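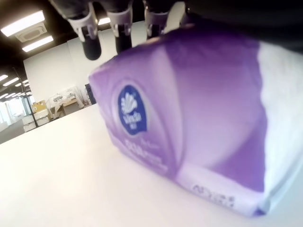
Ekinura Gripper Kit - Frequently Asked Questions

What do I get for my money?

A gripper with rubber-tipped fingers, a wrist camera, the Jesis control software and a cable that is always a little shorter than you hoped. The arm is extra. Sorry.

Can it pick up soft things?

Soft packs are what we built it for. Anyone can lift a steel block. A pack of tissues in plastic film sags, creases and generally behaves like a pillow with a grudge, so we practice on those a lot.

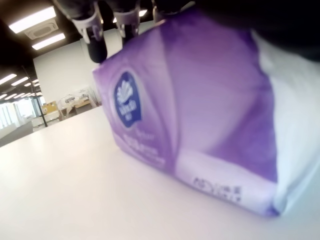 How long does setup take?

Plan on 80 minutes if you read the manual and most of Monday if you don't. Irén Szekeres wrote the manual and would like you to read it.

Will it crush my products?

Not at the default grip setting, which is 8. The dial goes up to 16. We suggest working up slowly, and on something you weren't planning to sell.

Which arms does it fit?

Anything with the Adard wrist plate. For other arms, ask Toàn Triệu about an adapter. He'll want a drawing - a napkin sketch has been tried, and he sent it back.

What does error 1708 mean?

The wrist camera has lost its connection. Reseat the plug, then restart Jesis. If it comes back, write to support and leave out the part where you hit it.

Can I rent before I buy?

Yes, by the month, through Ruangrit. Wanpen Panyasiri handles rentals and takes your first month off the price if you keep the kit. Return it in the original foam, please, with all the fingers.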